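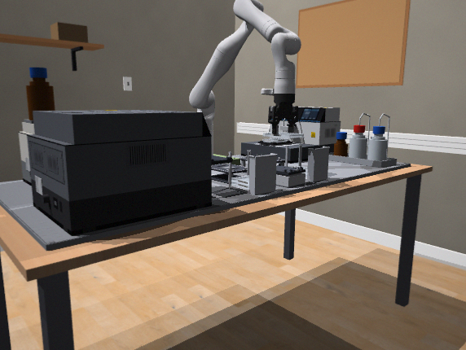
Move it on the screen until you are bored with it, one of the members told us before we had our coats off, and only after that go and buy the screws. We heard this advice in several versions during the evening, and I think it is a fair summary of how the Stilitz workshop works.

Monday, June 13, 2022

The workshop is at the back of a former printing shop on Abbasi Street. The building is from 1987 and still has the loading door of that time, which opens by chain and needs a strong arm. Inside you find a wood area, a metal area, a small kitchen with a very good kettle, and a mezzanine where the electronics people sit. Our hosts had put out muffins. I mention it because we had come straight from work, and the drive took longer than planned on account of the bridge closure.

We came for the project called Mimus. It is a bench on which a robot arm moves plates between laboratory instruments, and the group is preparing it completely in simulation first. The room is modelled too, with the plank floor, the corkboard and the little shelf with its box. I asked if the shelf was necessary. The answer was that an arm with a high elbow must know what hangs on the wall, and that one evening of modelling is cheaper than one broken shelf.

Most of our time went to a single position. The gripper comes down over a thin pale plate, behind the big dark instrument, and from our side of the table this instrument hides a good part of what you would like to see. They turned the view for us and stepped the arm through the approach very slowly. A member of our party, who has built two CNC routers at home, wanted to know why the tall machine could not simply go to the other end. It was tried in April, we learned. It then came too near to the bottles and their bent tubes, and the whole layout was put back in one night. 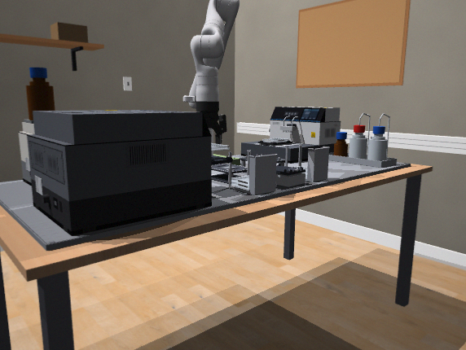
## The real table

Downstairs the physical part of the build has started, although it is modest so far. There is a table frame, sanded and waiting for paint, and a stack of boards for the top. The frame was welded by the metal section in exchange for help with their extraction fan. I liked this arrangement very much, and we should consider something similar at our place, where the sections hardly speak to each other.

The budget is $2000 for everything except the arm. The group keeps the list of purchases taped inside a cupboard door, and anybody may write on it, but only in pencil. The aluminium profiles will come from Fumico, who cut to length and have the patience to answer e-mails from hobbyists. Their minimum order is $95, so the members collect their wishes and send them together.

We also discussed the levelling of the table. The workshop floor falls toward the old drain, and you can feel it when you push a trolley. In the model the floor is perfectly flat. One of us proposed to put the slope into the model, and there was a long discussion, partly technical and partly friendly teasing, if this is realism or madness. I believe adjustable feet will win.

After the muffins we went back up to see the full reach of the arm. The elbow goes high while the wrist stays pointed straight down, and the fingers reach down to the plate's sides. I had expected the difficult part to be the gripping. They told us that leaving is worse – the fingers must open enough to release the plate and still not touch the neighbour.
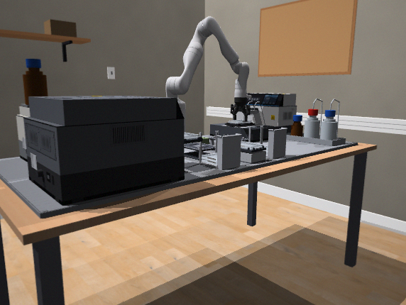
**Automation Circle, Visits and Exchanges**

Some notes for those of our Circle who could not join. Parking is free behind the building after six. Bring indoor shoes, the mezzanine has carpet. Please do not bring your own solder, they have a rule about lead and they keep to it.

There is also a view from another side, and for me it was the most useful one. From there you can follow how the arm stands on its green mounting plate, let into a perforated work surface, with a strip of wood left visible beside it. The plate holders are lined up along the left edge, so the arm reaches across the bench to serve them. Our own drawing has the arm in the middle, and on the way home 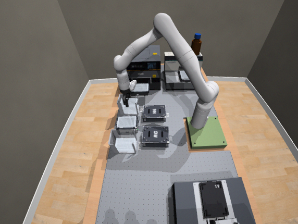 we talked about hardly anything else. With the base at the side you lose some reach, but the stations can stand in a simple column and a person can still get a hand in to change something. I would like us to try both variants in our own model before the next meeting. The perforated surface I would copy immediately. A grid of holes forgives a lot of bad measuring, and we have bad measuring in good supply.

What we could not settle is the cabling. In the model there was none to discuss, and the group admits that this is homework they keep postponing. They asked how we did it on our pick-and-place table, and I promised to send the sketch of the cable chain, including the bracket which we had to make again in thicker steel.

The return visit is agreed in principle. They would prefer a Saturday, and they would like to see the lathe.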